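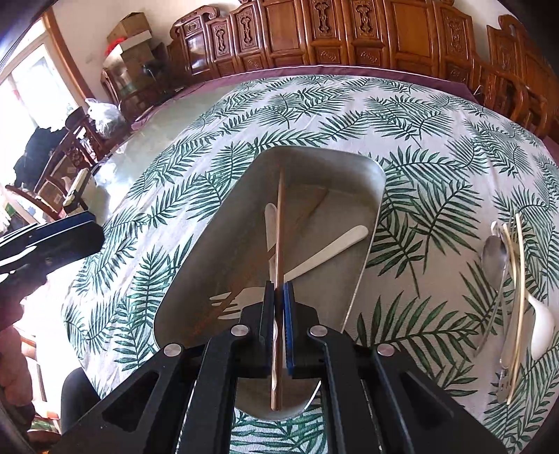 Re: Utensil sorting as the fall project

From: Viorica Halilović
To: Dreltside Robotics Club list
Date: 2026-06-28

Fernanda Quintela wrote:

> The utensil task is in good shape. We have 300 demonstrations with the
> hand-held grippers, and Dario thinks 25 more of the chopsticks will
> finish the set. I'd like us to commit to it for the Warport showcase
> and start training next week. Any objections?

I have a few, and I'd rather raise them now than in the van.

First, 300 demonstrations of what? Look at the chopstick one. It's pinched between the jaws and close to vertical over the tray, and the gripper is a hand-held one. A person can feel it start to slip. The policy gets camera video and jaw width, and I haven't seen any evidence that's enough for something that thin. Forks and spoons may be fine. I'd want the success rate listed separately for each kind of utensil, please, with no average over everything.

Second, the setup. We have a palm-leaf tablecloth, a metal tray with cream utensils in it, and the rest of the pile lying to the right of the tray. If every demonstration looks like that, we're teaching the arm one table. The showcase table at Warport will be bare, and the judges are allowed to move the tray. Has anyone recorded with a different cloth, or with the pile on the left? Judite said in March that she would, but I can't find those files in the shared folder.

Third, the glossy white spoon. Window light on shiny things wrecked our cup project last year and I don't see what has changed.

As for starting next week, Rosário's budget sheet has $179 left for compute. One bad training run and that's gone.

What I'd agree to: hold back 25 of the existing demonstrations, train on forks only, and test on a plain table with the blinds open. If it gets the forks into the tray, I'll drop my objection and help record the chopsticks myself.

Also, who has the key to the parts cabinet? It wasn't on the hook.

Viorica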